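Notebook, February, Sunday, 16.10

Glue test for the Bromlow chairs, second batch. I opened the clamps after lunch. Both joints from the old Pleltholm glue gave way at 126 and 131 on the dial, so the difference is too small to say anything. The break was in the wood and not in the glue line, in both.

The new glue I could not test yet. The tin says up to 2000 g of mix stays usable for one hour, but mine was already thick when I came back from the store room. Maybe the room was too warm -- I forgot to write the temperature, sorry. Please mix smaller portions.

Shim still wants an answer on the rear legs. I will write to them when we have the new numbers, not before. 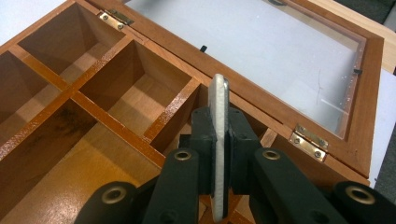
White piece over the divided box.

To do: sand the 2 spare rails, order paper from Listside (fine grade, last time they sent us the wrong one), look again at the dial, the needle does not return fully to zero.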